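# Tableware hire: questions we get asked

Saltex hires out place settings, trays and serving dishes from our unit in Cirkthorpe. Most of what people ring up about is answered on this page. 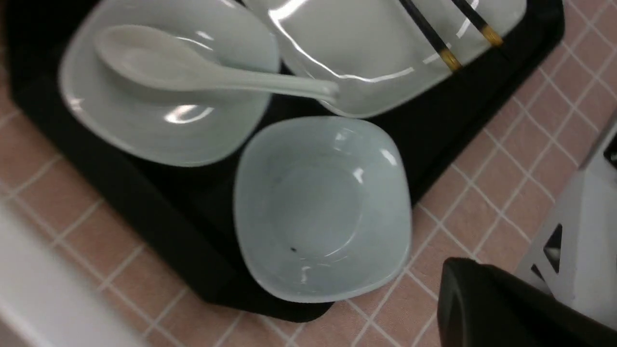
*Pale square-rimmed ware on a black tray, with spoon and chopsticks.*

## What comes in a single tray setting?

The Okafor setting is made up of:

- one black tray
- one saucer
- one soup spoon
- one larger dish
- one bowl
- one pair of chopsticks, black with gold-coloured bands

Cups and teapots are hired separately. So are sauce dishes, which go out in boxes of 5.

## Is the ware white or green?

It is a pale celadon, very close to white. In daylight the inside of the bowl can look slightly blue. If you are matching it to plain white plates of your own, borrow a sample bowl first. We lend them free for three days.

## Can I hire the bowls without the trays?

Yes. Every piece has its own line on the price list. The tray setting works out cheaper than the same pieces ordered one by one, so check both before you order.

## How many settings do you hold?

We hold 145 full tray settings and 346 bowls. Larger orders can sometimes be made up with the Roleck range, which has round bowls and a thicker rim. The two ranges don't stack together and we pack them in separate crates.

## How should the tray be laid?

There is no fixed rule and hosts do it differently. For a soup or noodle course, most of our customers put the bowl in the middle, rest the spoon in the saucer and lay the chopsticks across the larger dish. If you want the chopsticks off the dish, ask for rests when you book. They are not part of the setting.

## Do I need to wash everything before I send it back?

Scrape off food and rinse in warm water. We do the full wash here. Please don't leave soup or soy sauce to dry in the bowls over a weekend, as it takes a long soak to shift and we charge for that at the rate on your booking form.

## Can the pieces go in a dishwasher?

The bowls, dishes, saucers and spoons can, on a normal cycle. Keep the spoons in the cutlery basket so they don't knock against the bowls. Trays and chopsticks should be wiped or washed by hand. The gold-coloured bands wear off in a machine.

## What about microwaves and ovens?

The ceramic pieces can be used in a microwave to reheat food. Don't put them in an oven or under a grill. Trays must be kept away from hobs.

## There is a small dark speck in my bowl. Is it faulty?

Try a damp cloth first. If it doesn't come off, it may be a mark in the glaze, and you can still use the bowl. A chip or a crack is different. Put that piece aside, don't use it, and tell us before the event if you can.

## What do you charge for breakages?

The replacement price for each piece is printed on the back of the delivery note. Keep the broken piece in the crate, wrapped in paper, so it can be checked off. One missing chopstick is charged as a pair.

## When can I collect and return?

Collection is from 9 am on weekdays. We are closed on Sunday. Orders for a weekend event should be collected by 4 pm on the Friday and are due back by noon on the Monday. November and December fill up early, so book those dates well ahead.

## Who do I speak to?

Tobiloba Ugwu handles bookings and samples. For deliveries, crates and anything broken, ask for Sebastian Ghiță. Have your booking number with you when you ring.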